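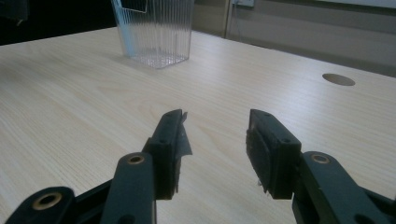 Ticket: Station 7 handheld gripper, pad tape fraying, grip faults on clear containers
Site: Navness, packing hall, hand stations
Opened by: Jaqueline Salinas
Assigned to: Berenice Bermúdez
Priority: Normal
Status: Closed, with follow-up
Opened: October 15, 2018

Reported problem

Tape on the finger pads of the handheld unit is coming loose. The left pad is the worse of the two, with a ragged edge sticking out toward the gap. The right pad has a small scrap hanging off the bottom. Operators report that clear ribbed containers turn slightly when gripped and land crooked at the drop position. The arm cell then rejects the taught pick and asks for it again. Second shift is repeating picks and missing the target of 80 taught picks per shift.

No error on the controller. No damage to product.

Comment, J. Salinas

Adding what the operators told me. They retape the pads themselves at the start of shift from whatever roll is in the drawer. There is no step for it in the work instruction. Two people on second shift tape the full pad, one tapes the edge only, and the rest leave whatever is there. That may explain why the reject rate changes with who is on the station.

Please also look at the weight. Same complaint as in June: wrist soreness toward the end of the shift. Before the changeover these people packed by hand and switched hands when they felt like it. The tool is held in the right hand all shift.

Comment, B. Bermúdez

Picked up. Questions before I come over:

Does the container turn when the fingers close, or during the carry?
Is the tape cloth or vinyl?
Has anyone adjusted the finger stops?

Comment, J. Salinas

On closing. Cloth tape, dark. Nobody admits to touching the stops.

Comment, B. Bermúdez

On site, first shift. Findings:

1. Pads are mounted correctly and tight on both fingers. Screws checked.

2. Linkage bushings checked by hand on both sides. No play I could feel. Not replaced.

3. Finger stops at the factory mark.

4. Ran 8 closes on a clear container with the tape as found. Container rotated toward the left finger on 5 of them. Removed all tape, cleaned the pads with alcohol, ran 8 more. Container rotated on 1.

5. Bare pads slip on the carry if the container is full. I assume this is why the tape was added in the first place. Operators confirmed it. The taping started the week we moved from cartons to clear containers, and the pads were specified for cartons.

Cause: uneven tape thickness between left and right pad. The ribs on the container wall catch on the loose edge of the tape and the part turns before both pads are seated.

The bench surface is not a factor. Containers slide freely on it, and I kept clear of the cable hole during the test.

Temporary fix applied: full wrap of new cloth tape on both pads, same roll, one layer, seam on the outside face. Ran 8 closes with a full container. No rotation, no slip.

Comment, J. Salinas

Second shift ran with the new wrap. Rejects down to 3. They reached target with time left over.

Two items from the shift meeting that I want on record here:

a. Operators were not told that the cell scores their picks. They found out when the reject list was printed and posted by station. Some took it as a score on them personally. I have taken the list down. I would like the report to group by tool number and leave the station off.

b. Three people asked whether the hand stations close once the arm has learned all the containers. I told them what I know: the stations stay through the Saltari line launch, and I have nothing in writing after that. If your side has a date, I need to hear it before they do.

Comment, B. Bermúdez

a. Report changed. It now groups by tool serial. Station is still stored in the log but not printed. Only you and I have access to the raw log.

b. Not a question I can answer from a ticket. Forwarded to the project lead at Stallcombe with your wording unchanged. What I can say from the technical side is that every new container type needs 300 accepted picks before the arm runs it alone, and those picks come from the hand stations. Tovar has more container types on order.

Comment, B. Bermúdez

Reply from Stallcombe: stations stay staffed through the end of next year. Written notice goes to Jaqueline for posting. Attached to the parent ticket.

Permanent fix: molded rubber pad covers ordered from Tovar, two sets per tool plus spares. Until they arrive, use the taping procedure below.

Taping procedure (interim)

Tool off and unplugged.
Remove all old tape from both pads, including scraps underneath.
Wipe pads with alcohol. Let dry.
Wrap each pad once with cloth tape from the marked roll. Seam on the outside face.
Cut the end with scissors. Do not tear.
Close the fingers on an empty container twice. If it turns, redo both pads.
Initial the sheet.

Retape at start of shift, or any time an edge lifts. Time spent retaping is logged as maintenance and does not count against the pick target.

Comment, J. Salinas

Procedure posted at all hand stations. Scissors chained to the bench at 7, the others still need them. Weight complaint is not covered by any of this. Do you want it in a new ticket?

Comment, B. Bermúdez

Yes, new ticket, assign to me. Include hours per operator per day on the tool and which hand. I have a counterbalance arm in storage that was pulled from the old carton line and may fit the bench. Until it is tested, rotate operators off the tool every two hours.

Closing this one. Follow-up: fit pad covers when delivered, repeat the close test, then withdraw the interim procedure.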